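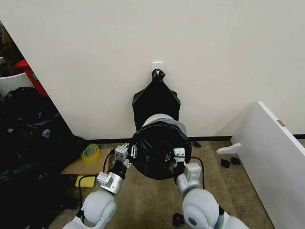

Tuncer Heavy Duty Can Liners, black
Roll of 66

Back in stock after the February gap. Same bag as before, new core, new label. If you ordered the Lellitz ones while we were out, these are a bit longer in the body and fold over the rim better.

Item no. 632-B
Color: black
Closure: none, tie it yourself
Seal: star bottom, no side gussets
Sold by: roll, or case of six rolls

What they're for
Kitchen waste, shop sweepings, office cans, yard stuff if it isn't all sticks. Not for hot ash. Not for food storage. Not for broken glass unless you double up, and even then wrap it first.

Fit
Measure around the rim of your can, not across it. Halve that number and compare to the flat width on the label. Want a little slack so the cuff turns down all the way round. Too tight and it splits at the seam when you lift, we get these back every month and it's nearly always the wrong size was ordered.

Tearing off
Pull straight, perforation toward you. First bag on a new roll is glued down lightly, throw it out or use it for rags.

Shipping
Orders over 400 rolls go by pallet from the Skevurside warehouse – call first so Lachlan can book the dock. Smaller orders go out by parcel, normaly next working day. No pickup at the front office anymore, please use the side gate.

Case price holds up to 200 cases. Above that ask Zerrin Özkan for a quote. She will want a delivery address and whether you have a forklift.

Returns
Unopened cases only, 30 days. Opened rolls we can't take back, sorry.

Customer notes

Good bag. Used the clear ones before and everybody complained about seeing the trash. Wish the roll had a box with a slot though.
– Upendo K.

Thicker than the Sukov, costs more, worth it for the cafe. For the little can under the desk its way too much bag.
– Maarten Jansen

Reply from the shop: smaller size is coming, same black, no date yet. Sign up on the stock list and we'll email.

Page updated Mar 4, 2018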